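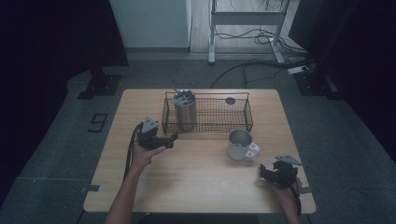 Tips for planning a small robot corner, before you spend the money

12/25/19

I write these tips for people who want to teach a robot arm simple kitchen work, such as putting mugs and tumblers in a basket, and who have a normal budget. I made several of the mistakes myself, so please learn from my purse.

Buy the table first. Everyone looks at the arms first and then puts them on whatever is left in the house. A plain light table with rounded corners is good. Measure the room with the chairs pulled out and the door open.

Hand-held grippers come before the arm. With a pair of them you can practise the movements with your own hands and find out which tasks are worth automating. My pair from Fotar was 352 pounds. The arm I wanted from Selness was 782, and I waited until February to order it. In these weeks I changed my mind about the size of the jaws, so the waiting was useful.

Check the jaws against your real cups. Take the widest mug you own and the tallest tumbler with its lid on. If the opening of the jaws is smaller than the mug, you will have to lift it by the handle or the rim, and this is much harder to teach.

Cables need their own line in the budget. I wrote nothing for them in my first plan and I paid for it later. Count one power strip, longer leads than you think, and ties. Let the cable hang down beside the table and leave some slack, otherwise it pulls at your wrist.

Mark the floor with dark tape. When the table is moved for cleaning, you can put it back in the same place. A roll costs very little and it saves a whole morning. On carpet, press it down again every week.

Curtains are cheaper than lamps. Dark ones at the sides keep the sun from changing the light during the day. Mine came from the Wovville sale.

Do not buy special objects. A wire basket and a mug from the cupboard are enough for the first 3 months. Geagea sells a practice set in a nice box, but I have used mine only twice.

Keep a part of the money back. My limit for the first order was 700 and I spent all of it on the first evening. Then one plug did not fit, and I had to wait for my next salary to buy an adapter.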